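The Book I Read in May and Can't Stop Handing to People

I have now bought The Salt Ferry three times. The first copy was for me, the second was for my sister, and the third was for me again, after my sister's neighbor walked off with the first one. So yes, I have feelings about this book.

It's a first novel by Seidu Asamoah, and if you'd described it to me cold I would have said no thanks. A river town called Sturnden, a government that decides who gets to cross the water, a girl with a secret. I've read that one! I've probably read 80 of that one! But a friend pushed it on me back in May, I opened it on a bus, and I missed my stop.

The girl is Bawa. She's the ferryman's daughter, and she keeps the list of everyone who has gone over to Plunton, the town on the far side, and everyone who has come back. The second list is a lot shorter. Her job is to copy both lists neatly and hand them to the office each week (the office is just called Sterkar, and it took me 79 pages to figure out whether that was a man or a building). Then one morning she leaves a name off, and the whole book grows out of that one small lie.

What got me is how slow it is, and how little I minded. There's a chapter that is pretty much two people waiting for fog to lift, and I held my breath the entire time. Bawa is prickly and bossy and wrong a lot. She's mean to her best friend for reasons she doesn't understand until way later, and Asamoah lets her stay mean for a good long while. I loved her for it.

I do have complaints. The romance shows up late and feels like it wandered in from another book – nice boy, nice hair, no idea what he's doing there. And there's a letter near the end that explains things I'd happily worked out for myself. 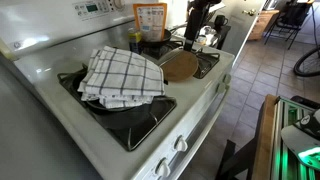 Still, the last 6 chapters are so good that I forgave the letter by the time I got to the ferry bell. I won't say what happens with the bell. My sister called me at midnight about the bell.

If you're picking it for a book club, warn people that the opening is all weather and rope. Ours meets on 3rd November, and two members have already texted me to ask when it gets going. Chapter three, I told them. Keep rowing.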